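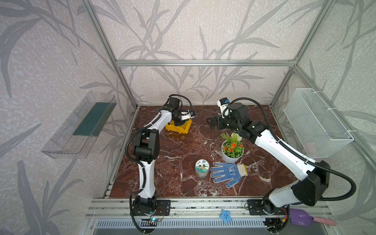
大理石調の天板と、前面の開いた黄色の容器。壁紙は灰色の葉柄。

印刷する | メールで送信

卓上の小物の定位置について(第159回)

平素より当ブログをご高覧いただき、厚く御礼申し上げます。前回の記事では引き出しの仕切り方について記しましたが、複数の方から、引き出しにしまう前の段階、すなわち卓上に出ている小物の扱いについても取り上げてほしいとのご要望を頂戴いたしました。今回は、天板の上に容器をひとつ置き、そこを小物の戻し先とする方法について、筆者の考えを申し述べます。

1. 容器の形状について

卓上に置く容器は、前面の開いたものを第一の候補といたします。上からしか手を入れられない深い箱は、一見すると多くの物が収まるように思われますが、底に入った物を取り出す際に、上の物をいったんすべて出すことになります。筆者も以前、Lokumという名の深型の箱を長く使用しておりましたが、底からは期限の過ぎた割引券、用途の判然としない鍵、書けなくなった油性ペンなどが繰り返し発見されました。現在、同製品は冬物の手袋入れとして玄関に移しております。

前面の開いた容器では、中身が座ったままの目の高さからも確認できます。奥に物が残っていれば見えますので、月末にまとめて点検する作業を省くことができました。欠点としましては、丸い物が転がり出ることが挙げられます。糸巻きや単三電池など転がりやすい物を入れる場合には、容器の底に薄い滑り止めを敷くか、浅い皿を併用されることをお勧めいたします。

なお、蓋の有無についてもお尋ねがありました。卓上で一日に何度も出し入れする物については、蓋は設けないことを原則としております。ほこりが気になる場合は、蓋を付けるよりも、入れる物の数を減らして容器ごと拭く回数を増やす方が、筆者の場合には長続きいたしました。

2. 色の選定について

天板が赤褐色で、白や灰色の筋が入っている場合、黒や茶の容器は模様に紛れます。室内の調和という観点では望ましいことかもしれませんが、戻し先としての役割を考えますと、目に入りやすい色を選ぶ方が合理的であると存じます。黄色は、濃い色の天板の上でも、淡い色の壁紙の前でも見落としにくく、家族や来客に「黄色いところへ」とひとこと伝えれば用が足ります。

この点について、読者のCitlali Montes氏より、黄色は落ち着かないのではないかとのご意見をいただいております。同氏のお宅では、灰色の容器に白い札を付けて対応されているとのことです。札による方法も有効と考えられますが、筆者の家では札の文字を読まずに物を置く者がおり、色による区別を採用いたしました。どちらが適するかは、同居する方の習慣により異なります。

小物の側の色についても申し添えます。茶色の消しゴム、黒い留め具、赤銅色のクリップのような物は、赤みのある天板に置くと見失うことがあります。買い替えの機会がありましたら、青緑や水色など、天板の色から離れたものをお選びください。探す時間が減るだけでなく、拭き掃除の際に布で一緒に払い落とす事故も少なくなります。筆者は昨年、この種の事故で眼鏡の小ねじを二度失いました。

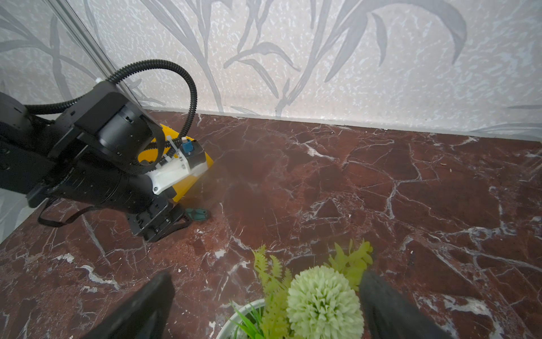
天板の上に置かれた青緑色の小物。奥に黄色が見える。

3. 戻す手順について

小物を戻す動作は、できる限り短くすることが肝要です。筆者が現在守っている取り決めは次のとおりです。

・容器は天板の奥寄りに置き、手前は作業のために空ける。
・使い終えた物は一つずつ容器に入れる。まとめて掴まない。
・判断に迷う物も、まずは容器に入れる。仕分けは火曜日に行う。
・容器に入れる物は6点までとする。7点目が出たときは、いずれか一つを引き出しへ移す。

最後の項目につきましては、厳しすぎるとのご指摘があるかと存じます。点数に根拠となる調査があるわけではなく、筆者の使用する容器において、重ならずに並ぶ上限がこの数であったというにとどまります。容器の幅が異なれば、当然ながら適切な点数も変わります。

一つずつ入れるという項目は、家族から最も不評でありました。急いでいるときには両手で集めて流し込みたくなるものです。しかしながら、まとめて入れた場合には向きが揃わず、はさみの刃先が手前を向くなど、次に使う者にとって危険な状態が生じます。現在は、刃物のみ必ず一つずつ、それ以外は各人の裁量に委ねるという形で合意しております。

4. 天板の手入れについて

大理石調の模様は、細かな汚れが目立ちにくいという利点を有します。その反面、白い筋と乾いた糊の跡との区別がつかず、指で触れて初めて気付くことがあります。筆者は、夕食前に硬く絞った布で端から端まで一度拭き、続けて乾いた布で拭き上げております。容器は必ず持ち上げて、下も拭きます。容器の縁に沿って輪郭状にほこりが残ることが多く、ここを省きますと後日かえって手間がかかります。

洗剤につきましては、素材により適否が異なりますので、本稿では特定の製品をお勧めいたしません。天板の取扱説明書をご確認ください。筆者は説明書を紛失しておりましたため、Siristonの家具店に問い合わせ、水拭きのみで差し支えない旨の回答を得ました。電話での応対は大変丁寧なものでした。

5. 壁紙との取り合わせについて

灰色の大きな葉と茎を描いた壁紙は、近年よく見かけるようになりました。ベージュがかった白地で表面に凹凸のあるものは、平滑なものに比べて柔らかい印象を与えます。三方の壁に同じ柄を用いる場合、柄がすでに十分に大きいため、壁面への飾り付けは控えるのがよろしいかと存じます。筆者は当初、壁際に小さな棚を設け、Kassaの書類立てを並べる計画を立てておりましたが、型紙を当ててみたところ葉の柄と棚板の線が競い合い、見送りとなりました。棚板は奥行250ミリで切ってもらった後でしたので、現在は台所で鍋敷き置き場となっております。

凹凸のある壁紙は、ほこりが溝に留まりやすい点にご留意ください。天板と壁の境目はとりわけ溜まりやすく、布では届きません。乾いた刷毛を用い、上から下へ軽く払った後に天板を拭くという順序をお守りいただければ、二度手間を避けられます。

6. お寄せいただいたご質問

Gellsideにお住まいの方より、「子どもが容器を玩具入れにしてしまう」とのご相談がありました。筆者の経験では、同じ形で色の異なる容器を別途用意し、床に近い場所に置くことで一定の改善がみられました。ただし、二週間ほどで元に戻った時期もあり、完全な解決には至っておりません。よい方法をご存じの方は、コメント欄にてご教示いただけますと幸いに存じます。

また、容器を二つ以上並べてもよいかとのお尋ねには、当面は一つで運用されることをお勧めしております。二つ目を置いた途端、どちらに入れるかを考える時間が生じます。文具と裁縫道具のように用途が明確に分かれる場合は、この限りではありません。

次回は、引き出しへ移した後の小物の並べ方、ならびに使用頻度の低い工具の保管について取り上げる予定です。更新は4月を見込んでおります。

印刷する | メールで送信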